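What we wrote down before letting the arm near a PC

Posted in February by Lorena Acuña | Filed under: Shop notes, Safety

I have been putting off this post because it is mostly about paperwork. A few people asked how we set our rules for the disassembly cell at Pasaribu, so I am going through them while they are fresh.

We take apart old desktop computers with a robot arm and a person working in turns. The first set of rules was one page and I wrote it in an afternoon. It said to keep hands out while the arm is moving and to wear glasses. That was fine for two weeks. Then Birgit Hellwig joined us from Wivent, read the page, and asked me who was allowed to restart the arm after a stop. I did not have an answer, and neither did the page.

The version we use now is longer. We began with a risk assessment for each task, not one for the whole robot. Pulling a drive out of a bay is a different job from lifting a processor, with different pinch points and different things that can snap. Birgit made us do every task separately, which took most of a month.

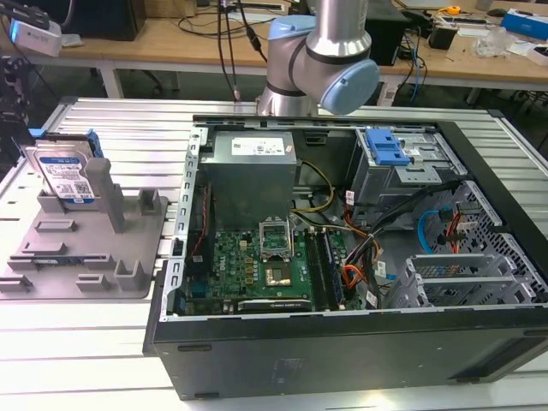
2 min read · Updated February

The rules for the PC itself come first on the sheet. Power cord off and out of the work area, then hold the power button for a few seconds, then side panel off. Tower on its side with the open face up. Nobody opens a power supply unit, ever. It goes out whole to the recycler, and that line is in bold.

Hard drives get their own section. A drive goes upright in the printed fixture and stays there until a person has logged the serial number. We have logged 2,748 drives so far. The arm is not allowed to put a drive straight into a bin, even though it would be faster. Paraschiva Rusu, who handles our data destruction records, will not sign for a drive that skipped the log, and I agree with her.

Cables are the part I would warn other shops about. Power supply leads flop over everything. Our rule is that a person moves them clear before the arm goes for anything underneath. We tried letting the program work around them and spent nearly 90 minutes a day on recoveries.

On restarts: the person who pressed stop is the person who resets, from outside the marked line, after looking at the gripper and the part. If they have gone home, the shift lead does the full start-up check again.

Speed stays at the reduced setting whenever someone is inside the line. Hannelore Stüber wants to revisit that once the new scanner is in. I said we can talk about it after 100 clean shifts.

The fixture drawings have revision numbers now too. Two old plates were still in use last month, and I have thrown them out.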